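Cusside Hand Gripper

The Cusside hand gripper is a home-built, hand-held gripping tool used to record how people pick up, fold and put away cloth, so that a robot arm can later be taught to do the same. It was designed by Torquil Gourlay and Aušra Kuusk in the shared workshop at Dernstead, and it takes its name from the lane that runs behind the building. The plans have been free to copy from the start, and a good many people have since built one at their own kitchen tables.

Background

Gourlay had spent most of a winter trying to get a small robot arm to fold towels, with very little to show for it beyond a drawer full of burned-out servos. Kuusk, who had made theater costumes for years and knew a great deal about how fabric behaves, suggested that the arm might do better if it had something to learn from. The two of them set the arm aside in January and began work on a tool that a person could hold, with the same kind of fingers the robot would have, so that whatever the hand learned to do the machine would at least stand a chance of copying.

Their first version was closed by a bicycle brake lever and was so stiff that Kuusk could only use it for a few minutes before she had to put it down and shake out her hand. It is still kept on a shelf at Dernstead, and visitors are welcome to try it.

Design

The present tool has two facing fingers carried on plastic arms, with brass inserts set into the plastic. Squeezing the handle draws the fingers together through a simple linkage, and a light spring opens them again. The plastic parts are printed, and the full set takes up to 39 hours on the older of the two Dernstead printers, which is slow but very dependable if it is left alone.

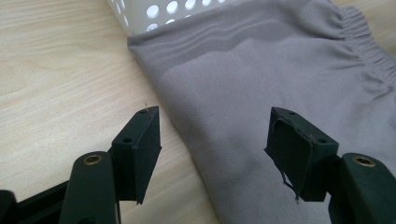

Brass was chosen after the early builds, in which screws were driven straight into the plastic and worked loose within a few evenings of folding. The inserts are pressed in with a soldering iron, and the build notes ask for patience at this stage, as one that goes in crooked will put the whole arm out of line. Niall Shearer, who wrote most of those notes, recommends practicing on scrap prints first and has been kind enough to include a file for making them.

The finger coverings are the part that needs the most looking after. They rub against cloth all day long, and the edges tend to lift and fray well before anything else on the tool shows its age. Builders have tried all sorts of things in their place, including cork, bicycle inner tube and the palm of an old gardening glove, and there is still a friendly disagreement over which is best.

Folding work

Towels and pillowcases came first, being flat and forgiving. Clothes followed once the tool was comfortable enough to use for a whole evening, and those with elastic waists proved a real challenge. A gathered waistband springs back, doubles over on itself and hides its own edge, and a person will sort all of that out by feel without giving it a thought.
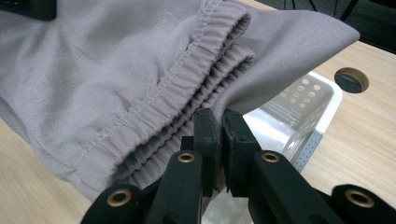 Photo: Yanti Ong / Dernstead Shared Workshop

Kuusk's method is to take the waistband first and let the rest of the garment follow it, much as one would when bringing in washing from the line. By the time the first collection was closed, the Dernstead group had recorded 1,031 folds made by 6 people, both left- and right-handed. The recordings are sorted with Clideo, a small labeling program that Dougal MacLeish wrote for the purpose and named, he has explained, after a cat.

The robot arm, known in the workshop as Baxter, came back down from its shelf after that. It learned pillowcases fairly quickly and towels with a little coaxing. Trousers it will fold when it is in the mood, and Gourlay's log for the period makes cheerful reading, with long entries on sleeves, drafts from the door and the trouble with static.

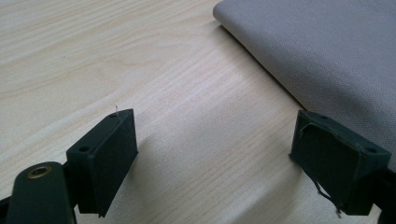 Later versions

A revised set of plans was released on December 8, 2019, with thinner arms and a handle shaped to suit smaller hands. It also moved the spring to where it can be changed without taking the linkage apart, a job that had been the cause of a lot of grumbling. Three variants are kept up alongside it, among them a wide-fingered one that Ong drew up for blankets and heavy coats. Parts are interchangeable between all of them except for the handle, and older tools can be brought up to date by reprinting the arms alone.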